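Keeping things from an old shop in good condition at home

In Nutavell many families have something from the Boneck store, which was the hardware and toy shop of the main street until it closed. It can be a biscuit tin, a price card, a catalogue from the Christmas counter or a drawer full of hinges. People often ask at our local history table how to clean such things. I am not a museum worker, but I have a good quantity of them in my own house and I have made most of the mistakes already.

Tins
Do not put a printed tin in the sink. The colour on old tins can lift when water goes under a scratch. Take a soft cloth, make it only a little damp, and work from the middle to the edges. Dry it with a second cloth. Rust inside the tin can be rubbed with fine steel wool, but keep it away from the printed side.

Price cards and receipts
Never use sticky tape on them, also not the "invisible" one. It turns brown. If a card is torn, put it in a clear polyester sleeve and leave the tear as it is. Receipts with pencil prices should not be rubbed with an eraser, even when the dirt is ugly.

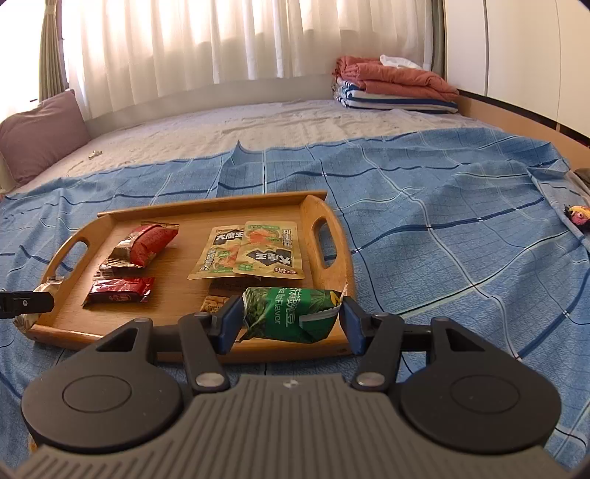
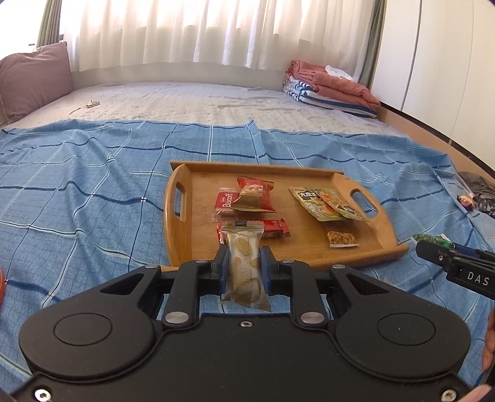
Reading time: 2 minutes

Catalogues
The staples are the first to go. If they are rusty, open the legs from the inside with a butter knife and pull them out slowly - the paper around them is weak. Keep the pages together with a folded sheet of acid-free paper. Store catalogues flat, in a cupboard inside the house. The garage is too hot in summer and the mice like it also.

I have a Christmas catalogue of more than 200 pages, and it was bent for years because I kept it standing. It took 3 weeks under heavy books to become flat again.

Wooden drawers
Empty them completely and vacuum the corners with the brush head. For a drawer that sticks, rub a plain white candle along the runners. Oil makes the wood swell and collects dust. The small brass label holders can be cleaned with a bit of lemon juice and salt, but unscrew them first, or you will get a pale mark on the timber.

Paper bags and wrapping
The striped bags from Rahimi, the draper across the road, are very thin. I iron them on the lowest heat, without steam, between two clean tea towels. Try first with a bag you do not love.

Write down what you know
Use a soft pencil and a separate piece of paper: which shop, which street, who gave it to you. Put this paper with the object. My neighbours on Solero Street have a lovely set of scales and no one in the family can say any more from which counter it came.

We check our own boxes every October, before the warm weather.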